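Sandwich cell FAQ - setup, cleaning and small repairs

Updated Mar 20, 2018

I look after the Giko sandwich cell, and these are the questions that land in my inbox most. If yours isn't on the page, ask me or Maiara Leite. There are two Maiaras on the team, so check the last name before you hit send!

Where do I start when I set up the cell?

Start with the tray. Everything else gets its position from it, so if the tray is off, all your pick points are off too. Push it back against its stops, press down on all four corners, then run the tray check from the setup menu. After that I bring in the ingredients and do one slow build at reduced speed with my hand near the stop button.

The first thing I watch is the bottom bun. It goes down cut side up, near the middle of the tray, with nothing else on there yet.

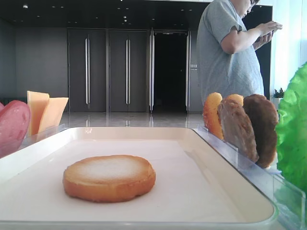

If it lands a little to one side, don't touch the taught points yet. Do three more slow placements and see whether it drifts the same way each time. Same way every time means an offset, and you can fix that in the menu. If it wanders all over, go look at the finger screws.

How do I load the slices?

Upright, at the tray end, and don't squeeze them together. The fingers need a bit of room to get in around a slice. Cheese is the fussy one - straight from the fridge it behaves, but leave it out too long and it sags and sticks to its neighbor. I swap it every 21 minutes, and yes, I set a timer.

The gripper keeps dropping buns. Is it broken?

Probably dirty. The inner faces of the fingers have fine ridges running lengthwise, and crumbs pack into them. Stop the cell, lock it out, and go along the ridges with a soft nylon brush (never across, and never anything metal). Then wipe with a damp cloth and let them dry. Still dropping? Check that both fingers open evenly over the nearest rail before you blame the software. I once lost an afternoon to that one.

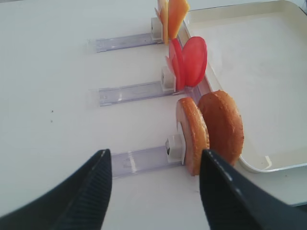
How often do the fingers get replaced?

I change the pair after 600 builds, or sooner if the ridges feel smooth under a fingernail. Syahrul Siregar keeps the spares. Swap both at once, even if one looks fine, and redo the gripper zero afterward.

Can the rails go in the dishwasher?

Please don't - I tried it and the clear plastic came out cloudy. Warm water, mild soap, soft sponge. Make sure they're fully seated when you put them back.

Who do I call if it stops with a fault?

Write down the fault code first, then call Zainab Yusuf. Restarting before you've read the code wipes it from the screen, and then we're both guessing.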